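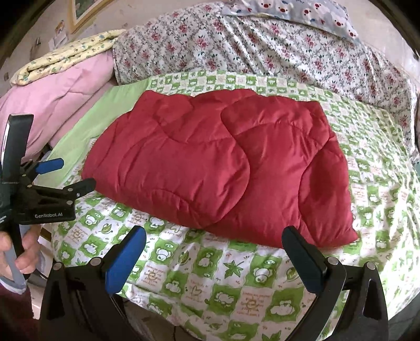 The Trurkiva hand-held gripper kit has now been under review for one quarter of the three you are paying for, and I am pleased to report that we have spent most of it folding bedding. Mockus, who sell the kit, told us in June that it would cope with "everyday household textiles" and left the choice to us. We chose badly, or well, depending on your view of reviewers. The red quilt is thick, puffy and a little shiny, and the checkered sheet under it wrinkles when you so much as look at it. Two grippers at a corner each is the normal way in, and the blue finger pads are easy to keep track of against all that black hardware.

Work done so far

1. Folding trials. We logged 132 folds, most of them on thick bedding. The jaws open wide enough for a rolled edge, which the printed manual doubts. Thin sheets are harder and my notes on them are mostly unprintable.

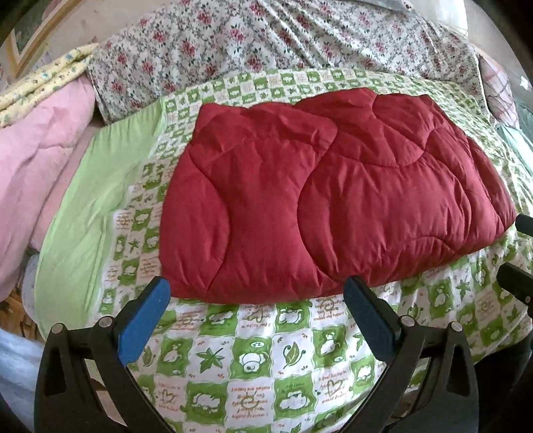 2. Comfort and handling. Normunds Priedītis did the long sessions and rates the handle as fine for up to 50 minutes, after which he rates it as something else. The loop could use padding. Mockus say padding is available from Sunen as an extra - naturally.

3. Software. The Zilelum viewer installs without trouble and then asks you to install it again. We have reported this twice. The second reply was friendlier.

Fingers at the ready over a folded comforter is how most of our trials end. 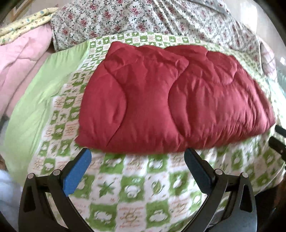
Folded comforter on the checkered bedding, gripper open at the near edge.

Still to do: towels, fitted sheets (pray for us), and a fair comparison with plain hands. The budget is on track apart from laundry, for which I will be sending a separate and slightly embarrassing line item.

2024-12-20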